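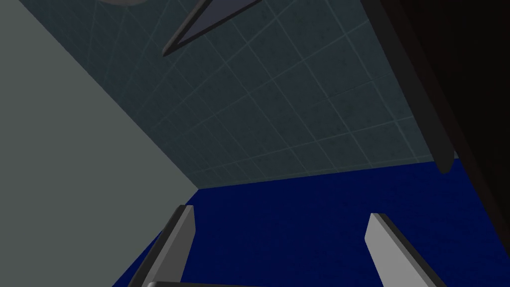 Posted by Berkon
Controls engineer, packaging lines by day
January 14, 2020

Every winter I get the same email from relatives, worded slightly differently: can a robot clear the table yet. I have been giving the same answer for long enough that I decided to check whether it was still correct. Short version, no, but the reasons have moved.

My day job is at Bollwood, where we run pick stations that do around 4,000 cycles a shift. People see one of those and assume the kitchen version is a matter of price. A pick station knows where the tray is, because we bolted the tray down. The part arrives in one of two orientations and a chute upstream throws out the rest. Take the chute away and the station is a very expensive way to dent cartons. A kitchen has no chute.

So since the fall I have been working in simulation in the evenings, with two arms, parallel grippers, a table, a cabinet and some cloth and dishware-shaped clutter. The scene set is one I call Wastov, for no good reason. Simulation is cheap and resets in a second. It also lies to you about friction, which I will get to.

The view at the top is from the gripper end, and it is what a wrist camera gives you whenever the hand tilts back: two fingers, a wall, a lot of ceiling. A policy that depends on the wrist view has to get through stretches like that with nothing useful in it. Mine did not get through them well. The early versions would pitch the wrist up, lose everything, and then hunt. I now hold the last good target estimate for up to 200 control steps and let the other view carry the arm until the hand comes back down. It is crude. It fixed more than any change I made to the network.

Now the wider view, which is where most people's intuition comes from. 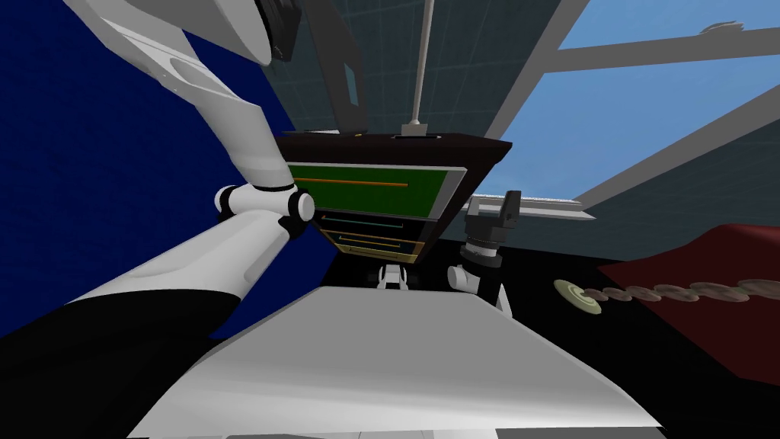

Both arms at the black table, with the drawer cabinet behind and the red cloth and row of discs at right.

From back here the job looks simple. A person would have the discs stacked and the cloth folded before finishing a sentence. Consider what is being asked, though. Overlapping discs mean that the edge you want to pinch is often under the neighboring disc, so the first move is a push and the grasp comes second. Pushing on top of cloth moves the cloth. The cloth then moves the discs. My simulator treats cloth as a grid of springs, and with the stiffness turned up enough to be stable it behaves more like a rubber mat. I ran 500 trials of "slide the end disc clear, then lift" and I don't trust the success rate enough to print it here. Half the good runs exploited a cloth that would have bunched up in real life.

Drawers are better. A drawer has one degree of freedom and it tells you where it wants to go if you let it. With a compliant controller you can be off by a fair amount in your pull direction and still get it open. If somebody wanted to sell a household arm tomorrow, I would tell them to sell one that opens and closes drawers and leave the cloth for later. Whether anyone would buy that is a separate question.

The second thing that has moved is reach. Two years ago I would have put perception first on the list of problems. These days a decent detector finds the object most of the time, and the trouble starts when the hand goes in.

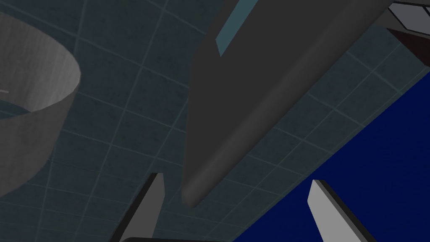

Gripper view toward the floor, fingers open, with the dark gray body between them and the container at left.

With the fingers open like this you can see how quickly a large object takes over the view. The rounded tip shows and the other end runs out of sight, so the camera gives no length for it. The planner has to carry a geometry for that part from some earlier view and hope it was right. Add a big cylindrical container to one side and the set of approach angles shrinks again. On the line we solve this by moving the container. At home it is standing wherever it was left.

A reader asked about the Olteanu planner in the comments last time. I have it running, but only for one arm. With both arms it spends so long proving that the elbows clear each other that the motion is no use for anything a person is waiting on. I may try it with coarser collision shapes in February.

As for the relatives: an unattended home machine has to work 365 days a year with no technician in the next aisle. My best drawer policy has gone one weekend without me touching it. Logs and the config for the wrist hold are going up once I strip out the hardcoded paths.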